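Tonenstead library to offer refurbished desktops on loan

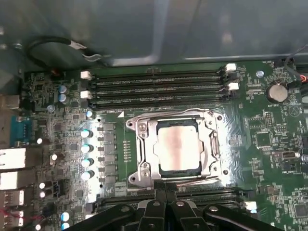

The Tonenstead public library will start lending desktop computers to cardholders next month, branch manager Veronika Szűcs said on 13 January 2018. The library has 55 machines ready, most of them donated by offices in Clumgate when they replaced their equipment last October. Each one was opened up and checked before being approved - the green motherboard, the processor in its metal bracket, the coin cell - and then set up with basic office software.

Loans will run for two months and can be renewed once. Borrowers must be 18 or older and pay a refundable deposit.

Réjean Simard, who runs the library's evening classes, said 600 residents signed up for computer help last year, and many had no machine at home to practice on.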